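Hondeneck began in December at a shared workshop bench, where Seo-ah Han and Eliécer Chávez set out to build a hand-held gripper for household fabrics. The parts list came to 600 lines in its first draft – a figure the pair have since reduced considerably.

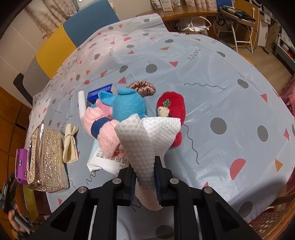
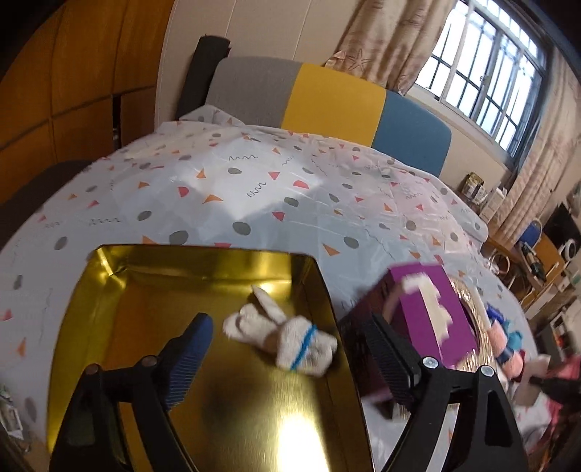
Cloth remains the harder half of the project. A rigid box offers the jaws a fixed width, whereas a fabric has no settled shape from one grasp to the next. The white honeycomb-weave towel, held near its lower end and spreading into loose folds above the jaws, illustrates the difficulty well. Ms Han has now logged 1,594 grasps, and the finger pads are in their third revision. Mr Chávez is responsible for the linkages, which he reassembles each Thursday at the workshop. Drawings will be released to other members once the pivots have been retested.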